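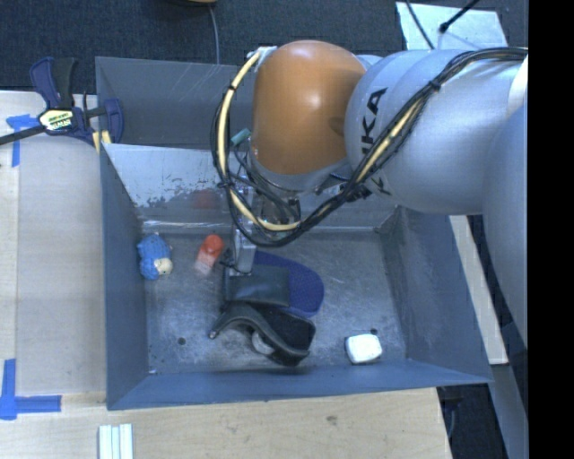

Student bin-picking project: gripper keeps missing the flat pouch, and is our cable loop too big?

Pivia Community Help > Robotics > Clubs and student projects
Posted by Radoslava Ďurica, 01/04/2026

Hi all, hoping somebody has been through this already. I'm doing the Navarach picking challenge with my course mates and we've got a metal bin with odds and ends in it that the arm has to clear one at a time into the second bin behind. Most of it goes fine. The blue toy is a doddle, and so is the bottle thing with the red-orange top. What's driving me up the wall is the dark pouch. It's smooth and a bit shiny, it lies more or less flat, and it's usually half on top of something else, at the moment that sole-shaped thing with the meshy surface. The finger comes down at the edge of it and either slides over the top or shoves the whole lot along the floor. Our last proper session was 27 tries and the pouch came up on 14 of them, and I was being generous with a couple.

We're getting positions from a depth camera and aiming for the middle of whatever is highest. I've tried going slower and I've tried pressing down harder (the arm went into a protective stop, lesson learned).

Second thing — our cables. They come across the silver link, sag under the orange joint and then loop up its left side to the little bracket. It's all tied together but the loop looks huge to me. One of the lads says leave it, it needs the slack. I keep picturing it catching on the clamp between the two bins. Would you shorten it?

We can't change the fingers before the demo in August, the rules don't let us. Thanks!!

danko_workshop
Ah, the pouch! We had a pencil case that did exactly the same. Aiming for the middle is fine for chunky stuff but hopeless for anything flat, as the fingers need something to close round. Two things helped us.

First, for flat objects go for a short edge and tilt the wrist. We used 20 degrees off vertical and it got one finger under the lip nicely. You'll want to check the tilt doesn't put your wrist into the bin wall, so do it with the bin empty first and your hand near the stop button.

Second, let it nudge on purpose. If the pouch is going to slide anyway, slide it towards a wall. Your walls slope outwards, so a soft thing will ride up a little and you get a fold you can pinch. We had a "push then look again" step and honestly it rescued our whole term.

Also have a look at your depth picture before you blame the gripper. Shiny dark plastic gave us holes in the data, and bare metal bins are nearly as bad. Ours was picking the "highest point" out of pure noise.

On the cables, I wouldn't shorten anything until you've turned the last joint slowly to both ends of its travel and watched where it goes tight. If there's still lots of sag at the worst point, take a bit up with another tie, further back along the link. Don't pull it tight at the bracket, that's where ours broke.

Stovico
just use suction

Radoslava Ďurica
@Stovico can't, same rule as the fingers :(

@danko_workshop brilliant, thank you. Had a look at the depth data and there's a great big gap right across the pouch, so that's tonight's job. I like the pushing idea a lot. How far do you push before looking again, a set distance or until it feels the wall?

danko_workshop
Set distance, short, then look. We tried feeling for the wall and it kept deciding a sandal was the wall.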